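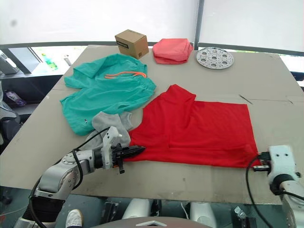
November 12, 2022. Folding bench, laundry trial, batch 66. Entry by J. Grabowska; copies to Rachid and Gülizar.

Garments on the bench: red short-sleeved shirt, green shorts with orange drawstring, small light gray piece, coral-pink cloth. The pink one is folded and stays at the back between the box and the perforated disc. The green and the red go in one stack on the right side, red at the bottom.

Fold order for the red shirt is unchanged from the August sheet: lay flat, sleeves in, sides to the middle, hem up to the collar. Press the fabric after each fold. Trim at the collar should stay visible so the top edge can be found again.
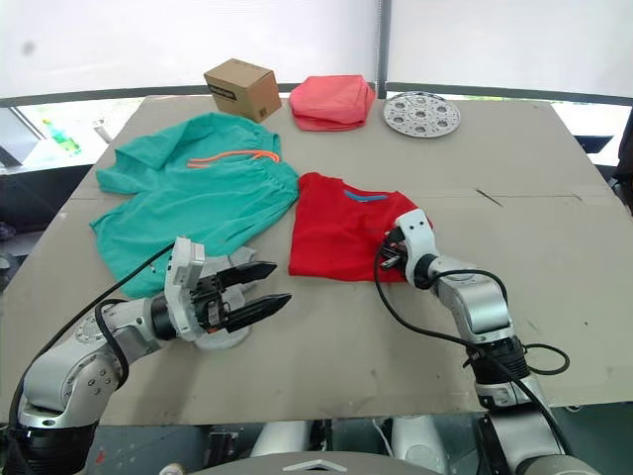

Does the drawstring need to be tied before folding? Leave it untied and lay it along the waistband; a knot makes a lump that tips the stack.

Shorts: halve leg over leg, then waistband down. Elastic gathers the top, so the outline never comes out square. Rachid wants a width tolerance for this. I have not written one.

Gray knit, sheet 534. It is a sock with fine ribbing. Pick up at an edge, one layer if possible, and lay it out before any fold. Ribbed knit stretches under a pull, so measure length only after it has been released. No partner in this batch; log as single. 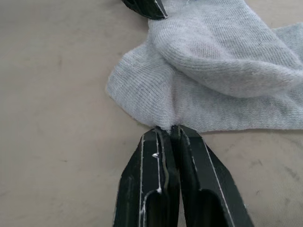 Stacking

Place the shirt first, then the green on top. A loose top piece is acceptable under the current rules, but it is logged as "placed", never "folded". Fotini reads the two terms the same way in her table and the totals disagree by 6. She will correct her column.

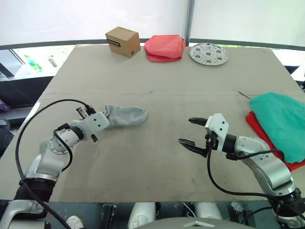
Open items

Seam in the board: check that it is flush before the next batch.
Gülizar to send the Rillgate fabric list.
Row 202 in the log still has no garment type.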